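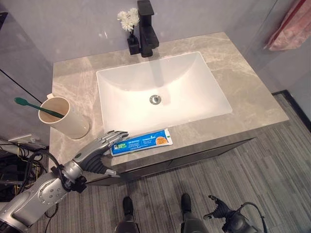 1. El baño como lugar de trabajo

El presente informe resume el proyecto que hice durante el segundo semestre para la asignatura de Organización del Espacio Doméstico. El tema es el orden de un baño pequeño: qué objetos se quedan sobre la encimera del lavabo, dónde se cuelga la toalla y cuánto tiempo pide mantener todo en su sitio. Elegí el baño porque en la residencia Grestau, donde vivo, es la habitación que más discusiones provoca.

La encimera es de mármol gris con vetas claras y tiene el lavabo blanco encajado en el centro. El grifo es negro mate, de una sola palanca, y a su lado hay un jarrón pequeño, también negro, con flores blancas. Son dos elementos fijos para mi estudio, es decir, no los he considerado como desorden. Los objetos de uso diario son otros: la taza de color crema con el cepillo de dientes verde y el tubo de pasta, que es azul y en la imagen está tumbado cerca del borde delantero.

El tubo de pasta fue el objeto más difícil del proyecto. Todas las personas con quienes hablé lo dejan en un lugar distinto. En la taza cabe el cepillo sin problema, pero un tubo lleno pesa más y puede volcarla. Mi propuesta es colocarlo detrás de la taza, paralelo a la pared, con el tapón siempre hacia el mismo lado. De esta manera la parte delantera queda libre y se puede pasar el paño de una sola vez.

2. Método

Durante el mes de mayo pedí a los residentes que apuntaran en una hoja cada vez que ordenaban su baño. Recibí 81 anotaciones válidas. En 15 de ellas faltaba la duración, y por eso las usé solamente para la lista de objetos. La suma de las demás es de 626 minutos. Reconozco que la medida no es muy exacta, porque cada persona miraba su propio reloj y algunos incluyeron también la limpieza del espejo.

Para describir las tareas utilicé la ficha Gevora, que nos dieron en clase. La ficha divide el trabajo en cinco acciones: retirar, limpiar, secar, colocar y revisar. La acción «secar» la tuve que adaptar, porque los residentes la entendían de dos maneras: secar la encimera o poner la toalla a secar.

3. La toalla 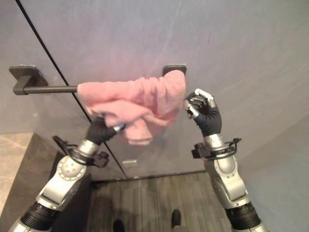 Texto: Damian Makowska
Proyecto de segundo semestre, grupo Mnguni

En las anotaciones, la toalla aparece casi siempre al final. La de la fotografía es rosa y está amontonada sobre la mitad derecha de la barra, mientras que la parte izquierda queda vacía. Es una situación muy habitual en la residencia. La tela doblada en varias capas tarda más en secarse y, además, el baño parece desordenado aunque el lavabo esté limpio.

El procedimiento que propongo es sencillo. Se toma la toalla por dos esquinas, se sacude una vez y se pasa por encima de la barra hasta que los dos lados cuelguen iguales. Después se estira hacia los soportes con las manos abiertas. Si la toalla es más ancha que la barra, se dobla antes a lo largo, una sola vez.

4. Dificultades

La primera versión de la hoja era demasiado larga y tuve que repetirla. Tampoco pude comparar baños con armario y sin armario, como estaba previsto en el plan inicial. Para la continuación quisiera probar los ganchos Givier al lado de la barra y preguntar otra vez a los mismos residentes. La hoja corregida está en el anexo, junto con la lista completa de objetos.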